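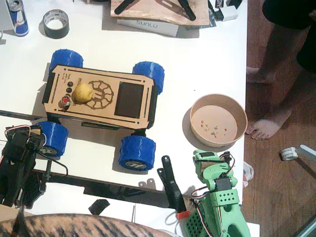 Petit rover à quatre roues bleues, posé sur une table blanche.

Le sel et la digue, de Corina Bratu
Roman

Le quatrième roman de Corina Bratu commence par une vente aux enchères. À Tritley, port de pêche où l'on ne débarque plus grand-chose, trois sœurs se retrouvent dans la maison de leur père pour en disperser le contenu. Elles ne se sont pas parlé depuis six ans. L'aînée tient une pharmacie à l'intérieur des terres, la deuxième enseigne le chant, la plus jeune n'est jamais partie.

Dans un coffre de marine, elles trouvent les carnets du père, ancien pilote du port. Il y notait les marées, les entrées de bateaux, le prix du fioul. Il y parle aussi d'une femme de Rudstead, de l'autre côté de l'estuaire, dont aucune des trois n'avait entendu le nom.

On pouvait craindre le roman à secret de famille, avec sa révélation gardée pour la fin. Corina Bratu donne la réponse dès le premier tiers. Le reste du livre, plus de 400 pages en tout, suit les sœurs pendant l'hiver où elles décident, chacune de son côté, si elles traverseront l'estuaire.

La construction alterne les voix, un chapitre par sœur, et les extraits des carnets. Ces derniers sont la meilleure part du livre. Le père écrit court, sans adjectifs, et se trompe parfois de date. Les chapitres de la professeure de chant sont moins réussis : elle explique beaucoup, et deux scènes de répétition font double emploi.

« Je voulais un père qu'on ne puisse ni condamner ni absoudre », dit la romancière, qui a écrit le livre à Sondbridge, dans un appartement prêté par sa traductrice, Aurelia Haslinger. Elle a gardé de ce séjour le goût des horaires de bac, recopiés en tête de chaque partie.

La tempête de la troisième partie, annoncée depuis longtemps, tient en quatre pages. L'eau monte dans la cave, on sort les meubles, un voisin apporte une pompe qui ne démarre pas. Le coffre reste en bas.

Corina Bratu lira des extraits du roman le samedi 2 octobre à la librairie Phetsri. La rencontre sera animée par Tarek Metwally. Entrée libre, sur réservation auprès de la librairie.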